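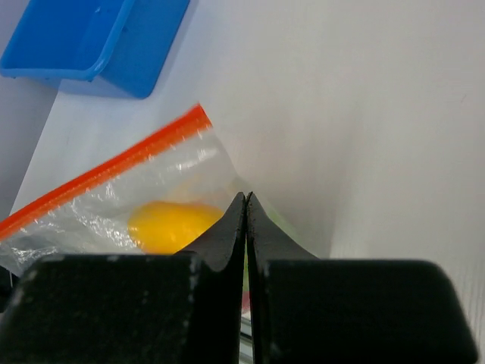
Orange-red zipper, clear plastic, something yellow inside: one of the zip-top bags.

Hülya Karabulut can talk about zip-top bags for a whole afternoon, and I was happy to let her! She runs the packing table at Hukine, the mail-order shop she started with Erhan Başaran, and she has very firm feelings about zippers.

"Give me a colored one every time," she says. "You see that orange from across the room and you know which end opens. With the plain ones I used to turn the bag over and over like a fool."

They began with 30 bags and a borrowed kitchen table. In January they sent out 800 orders, nearly all of them small things that like to roll away, and every one went into its own clear bag first.

Why clear? Hülya laughs. "So I can leave it alone! If I can see yellow, I don't have to open it and look. Paper envelopes are beautiful, but I opened every single one twice."

Erhan still loves the paper envelopes, by the way, and keeps a box of 500 under the stairs. He came over with tea while we were talking and showed me how he closes a bag: flat on the white tabletop, one hand smoothing the air out toward the corner, then a thumb along the zipper from left to right.

"He's slow," Hülya says, "but his never pop open."

Wrinkles don't bother either of them. Bags that come back with a return get wiped and go in a drawer for spare parts, and Hülya swears the crinkly old ones are nicer to handle because they don't stick together. Her favorite has been going for 27 months (it holds buttons now).

Next they want to try a bigger size for sets. "Same orange," she says, before I can ask. "I'm not giving up the orange."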